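配線から先に外す　デスクトップ機の分解整備を続けるブランハムの作業場で

ブランハム(Brunham)の作業場では、企業や学校から引き取ったデスクトップ機を分解し、点検してから再び組み立てている。年間の受け入れは200台近い。工程を管理するイリナ・スルドゥ氏に、筐体内部の配線とドライブベイの扱いについて聞いた。取材は10月、午後の作業が始まる前に行った。

最初に尋ねたのは、筐体を開けてからの手順である。

「側板を外したら、まず配線を読みます。どの線がどの端子から出て、どこを通り、どこで固定されているか。読み終わるまではコネクターに触りません」

電源を切り、電源コードを抜いたうえで電源ボタンを数秒押し、残留電荷を逃がす。静電気対策のリストストラップは筐体の無塗装部に接続する。ここまでは一般的な手順と変わらない。作業場ごとの差が出るのは、その後の外す順番だという。

「うちではドライブ側のデータケーブルが先、次にドライブの電源、その後に前面パネルの細い線です。マザーボードの主電源コネクターは最後に回します。主電源の線束は太くて硬いので、先に抜くと行き場がなくなり、ほかの線の上にかぶさってきます」

順番は機種によって入れ替わる。スルドゥ氏によれば、小型の筐体ではドライブベイが基板の上に張り出していることがあり、その場合はベイを外さなければ基板側の端子に届かない。作業票には機種ごとに順番を書く欄があり、記入のない票は次の工程で受け取らない決まりになっている。

ケーブルの種類ごとの注意点も聞いた。

「平たいケーブルは、線の部分を持って引いてはいけません。持つのはコネクターの樹脂です。幅があるので、片側だけ先に浮くとピンが曲がります。左右を少しずつ、水平を保って抜く。斜めに抜けたものは、再使用の前に端子側を拡大鏡で見ます」
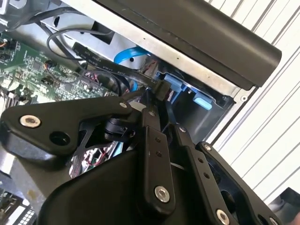

SATAケーブルについては、ラッチの有無を先に確かめる。金属の押さえが付いたものは、押し込んでから抜く。ラッチの固さは製品によってかなり違い、押したつもりで押せていない例が新人には多い。

「青でも赤でも黒でも、色は規格と関係がありません。色で接続先を覚える人がいますが、前の持ち主が交換していれば当てになりませんから、必ず端子の番号で記録してもらいます」

曲げについても基準を設けている。データケーブルは折り目が付くほど曲げない。側板を閉じたときに押しつぶされる位置も避ける。折り目が残ったものは、通電して認識されても交換に回す。読み書きのエラーが時間を置いて出ることがあり、後から原因を探すほうが手間がかかるためだという。

ドライブの固定方法に話を移すと、スルドゥ氏は樹脂製キャディの利点と欠点を分けて説明した。

「工具なしで着脱できるのは確かに速い。つまみを押して引けば出ます。問題は樹脂の疲労です。つまみの根元が白くなっていたら、次か、その次の着脱で折れると見ています。折れたキャディは接着せず、同じ型の中古品と入れ替えます」

キャディの在庫は現在44個。型番ではなく、つまみの形とレールの幅で分類している。同じメーカーの筐体でも年式によってレールの幅が違い、入りそうに見えて途中で止まるものがあるためだ。無理に押し込むと、今度は金属のベイ側がゆがむ。ゆがみは定規を当てて調べ、軽いものは当て木をして直す。

記録の取り方については、同じ作業場のゲディミナス・ペルン氏が補足した。ペルン氏は組み立て側の担当で、分解した人とは別の人間が組むことを前提に様式を作っている。

「写真は真上から1枚、斜めから2枚。真上だけだと線の上下関係が分かりません。線が交差している場所では、どちらが上かを票に書きます。冷却ファンの近くを通る線は、固定した位置も書きます」

前面パネルの線は機種差が大きく、特に誤りが出やすい。電源スイッチ、リセット、表示灯の線が個別の小さなコネクターに分かれている場合、ペルン氏は外す前に細いテープでまとめ、並び順を保ったまま抜く。表示灯の線には極性があるので、テープの片側に印を付けておく。

「逆に挿しても壊れることはまずありませんが、点かない。点かないと電源の不良を疑って、そちらから調べ始める人が出ます。時間の無駄です」

組み立ての検査は3段階に分かれる。1段階目は通電前の目視で、コネクターの浮きと、基板の上に残ったねじの有無を見る。2段階目はドライブをつながない状態での起動確認。3段階目でドライブを接続し、認識と読み書きを確かめる。途中で不具合が出た場合は必ず1段階目に戻す。

「途中から再開すると、直したつもりの箇所しか見なくなります」とスルドゥ氏は言う。「特に主電源のコネクターです。爪が掛かる音がしても片側が浮いていることがある。指で両端を押して確認します」

ねじの管理にも触れておく。ドライブ用と筐体用ではねじ山のピッチが異なることがあり、混ぜると穴を傷める。作業場では外した場所ごとに小皿を分け、票に皿の番号を記入する。余ったねじは元の皿に残し、次の機体には使わない。出どころの分からないねじが出た機体は、検査の1段階目で止める。

今後の変更予定を聞くと、スルドゥ氏は作業票の改訂を挙げた。平型ケーブルの欄を独立させ、抜いた回数を書けるようにするという。現行の票では交換時期の判断が作業者の感覚に任されており、同じ状態のケーブルでも残す人と捨てる人がいる。新しい様式は、まず分解側の2人が試す。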